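Home | Schedule | Coaches | About Us | Tryouts | Contact

About Us – Osthorpe Youth Baseball

By Ladi Haruna
2021-10-14

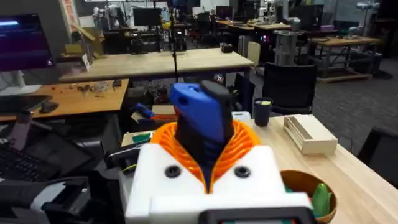 Orange, blue, black and a good bit of white.

Hi! I'm Ladi, and I run the school side of things at Osthorpe (which mostly means I make the schedule, answer the phone and throw batting practice until my shoulder quits on me). We teach baseball to kids from first grade through high school, and we've been doing it since I talked Essam Gaber into leaving a perfectly good job at a sporting goods store.

We started with 13 kids on a borrowed field with a terrible infield. I still have the lineup card from our first game, which we lost by so many runs that the other coach offered to stop keeping score. We asked him to keep going. The kids wanted to bat again!

These days Essam handles pitching. He's strict about arms, so if your son or daughter is with us, expect to hear about rest days a lot. No curveballs before he says so, and please don't try to talk him into it in the parking lot – I've seen parents try and it never goes well. Hanane Cherkaoui coaches infield and catching, and she played shortstop in college. Nii Lamptey takes the outfielders and runs our winter hitting program, which opens every January at the old Grilereck building.

We keep groups at 30 players per age level with 4 coaches on the field, and everybody plays at least three innings, playoffs included. I get some grief for that one. I've lost games over it and I'd do it again, because I sat on a bench for two whole summers when I was 11 and I remember exactly how boring it was.

We also do a free clinic at Chukwu Park on the first Saturday of the month, spring through fall. Bring a glove if you've got one. If you don't, Hanane keeps a big bag of loaners (lefties too, finally).

Questions about fees, travel teams or used cleats can go through the Contact page, and I usually write back the same night unless there's a game on.

We use cookies to keep this site running. By continuing to browse you accept our cookie policy. OK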